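Urnia College of Applied Studies
Department of Consumer and Product Studies
Unit 7: Storage, Sorting and Care of Play Materials
Handout revised 2025-10-23

Purpose of this unit

Students completing this unit will be able to plan storage for play materials in a preschool room, a waiting area or a lending library. Required reading is the Strachan workbook, sections 2 and 3. Section 4 is optional and will not be tested.

Terms

Open storage: any shelf, tray or bin from which a child can take an item without help.
Closed storage: cabinets, lidded boxes and drawers kept under adult control.
Rotation: the planned exchange of items between open and closed storage.

Planning open storage

A room serving 30 children does not need every item on display at once. The Stustgate site keeps a stock of 100 items and places a small part of it in open storage, with the rest held in labeled cabinets. Staff at that site review the stock each August, before enrollment begins. Worn items are repaired or withdrawn at that time, and the inventory sheet is signed by the room leader.

Shelves should be low and fixed to the wall. Small pieces belonging to one set are kept together in a tray. Items with batteries are stored separately and checked for loose covers. 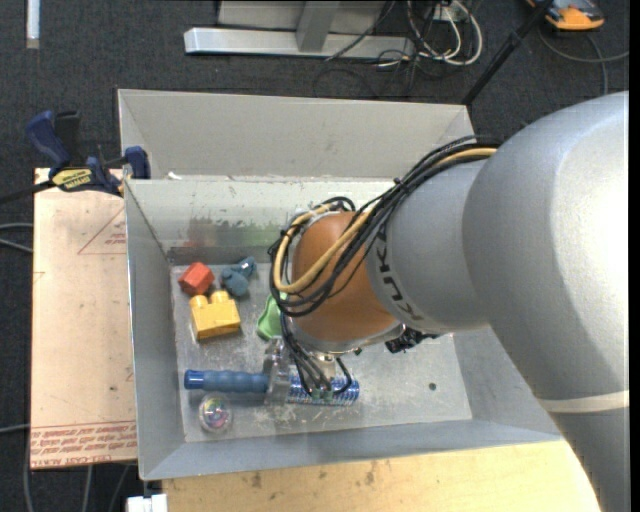

Bins are suited to mixed items that do not form a set. Depth matters more than width, as a child who cannot see an item will seldom ask for it. The open metal bin shown has no lid to lift and holds only a small collection of toys and objects, a level of filling that students may take as a guide for their own plans. Bins used by children under two require a rolled or covered rim. Labels go on the front, with a word and a simple drawing.

Assignment

Prepare a storage plan for the Nernis floor layout distributed in class. Mark open and closed storage in different colors and attach a rotation schedule. Plans are submitted at the department office in paper form.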